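Home | About Us | Projects | Reports | Get in Touch

Category: Grant Updates

Gretbridge Seed Library: spring progress report

Monday, April 8, 2024

Hi Annelore (and everybody else at the Stekard fund who reads these),

I promised you a proper update once the swap weekend was behind us, and I've finally caught my breath, so grab a coffee! The short version is that we're open, people are borrowing, and we've spent $2,788 of the $3,230 you gave us. The rest is set aside for the May planting day and one more order of envelopes.

The biggest chunk went on seed stock. I wanted old local beans and squash from the start, and the growers out at Merkimcombe came through with 12 varieties, including a purple pole bean I'd only ever read about. Some of it came in coffee cans, some in old pill bottles, and one lot in a sock. I cleaned and sorted it at my kitchen table over most of February (my family has been very patient about dinner).

Germination tests took longer than I told you they would. I did them on damp paper towels in the back bedroom, and the first round of peppers was a flop, mostly my fault for putting them by the drafty window. The second round did fine. The parsnip seed was too old to bother with, so I tossed it and bought fresh, and that's the one line where I went over budget.

We now have 31 households signed up, which is more than I'd dared put in the application. A lot of them are first-time gardeners, so I rewrote the envelope labels in bigger type and dropped the Latin names. I also put the sowing dates on the front, after three people asked me the same question about lettuce in one afternoon.
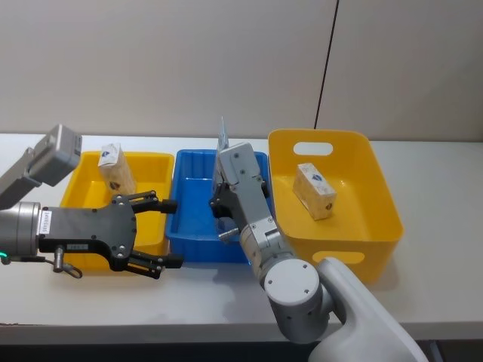
Returns are the part I'm still chewing on. We ask borrowers to bring seed back in the fall, but squash crosses like crazy and I don't want to hand out mystery pumpkins next year. My plan is to ask for beans, peas, tomatoes and lettuce only, and to keep buying squash from growers who can keep their patches apart. If you know anyone who has handled this better, please send them my way.

Still to do: the seed-saving class (Aoun Hall is booked for a Saturday in May, time to be confirmed), a better catalog than my scruffy spreadsheet, and a dry cupboard for the summer. I'll send receipts with the next report, and I've put a packet of the purple beans in the mail for you. Plant them once the soil warms up!

Contact | © 2024 Gretbridge Seed Library | Back to top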